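Can it clean up the playroom yet?

Every few months one of you writes in to ask me when you can stop picking up after your kids. So I went back and looked at where things stand, and the short answer is: keep your knees in shape.

The question I get most is about tidying. You'd think it would be the easy one! Floors got solved years ago, more or less, and dishwashers have been around forever. But a bin of mixed-up stuff is a different animal. Everything is a different shape, things lie on top of each other, and half of it rolls away when you touch it. My four-year-old nephew can fish a block out from under a ball without thinking. A machine has to work out which edge belongs to which thing, then find somewhere to get a finger in.

Plarent, whose newsletter I read faithfully, spent last November on just this problem. They logged 2,759 tries at picking single items out of a bin, and 548 of them came up empty or grabbed the wrong thing. That's not terrible — I've had days like that with the sock drawer — but you wouldn't want to pay for it. Flistora says its shop-floor version does better, though it mostly handles boxes that all look alike, so I'm not sure that counts.

What gets me is the size of the equipment. We all picture some cute little helper rolling down the hall, and then you see how much arm goes into reaching for a pile of toys and whatnot. 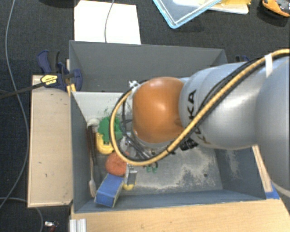
A KUKA arm over a mixed bin. The blue block is down near the front wall.

My guess is we'll see this sorting returns in a warehouse well before it meets anybody's playroom. If you've tried the Kallio folding gadget, write and tell me how it did with towels. I have 3 emails about it so far and they all disagree.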